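The woman who looks after the arm in the Londus training cell keeps her tools in a biscuit tin and her opinions within easy reach. Her first one is that most of the job is bolts.

"People come in wanting to talk about intelligence," she says. "I ask them if they've checked the mounting plate."

The plate gets checked before anything else, both on the shop floor and in the simulated copy of the cell, which her team at Tenen keeps up to date. If the base sits a hair off in one and not in the other, every reach to the control panel inherits the mistake, and the arm will press the air beside a button with perfect confidence.

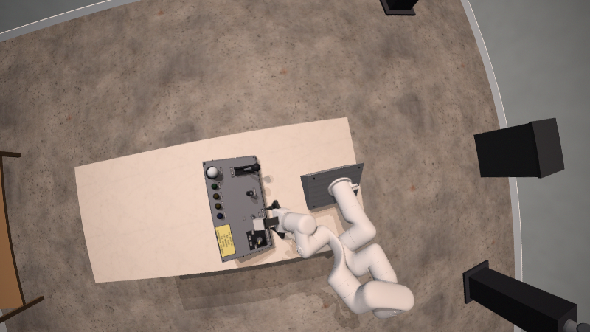 Words by the automation correspondent, Plitero

She sets up the panel crooked on purpose. "Square to the table, anybody looks good," she says. "I turn it a little and see who's still good." The four colored buttons down the left side come first in her routine, then the knobs and the lever. The small metal switch gets saved for after lunch.

Her repair log for the cell, called Amrani after the first panel supplier, runs to 623 entries. Seventeen of them say only "finger pads." She replaces those herself and doesn't care to discuss the price.

Has the simulation made her life easier? "It never needs grease," she says, after some thought. "It also never tells me a cable is about to go. The real one squeaks first, which I consider good manners."

The next full service is in February. She has asked for two days and been given one.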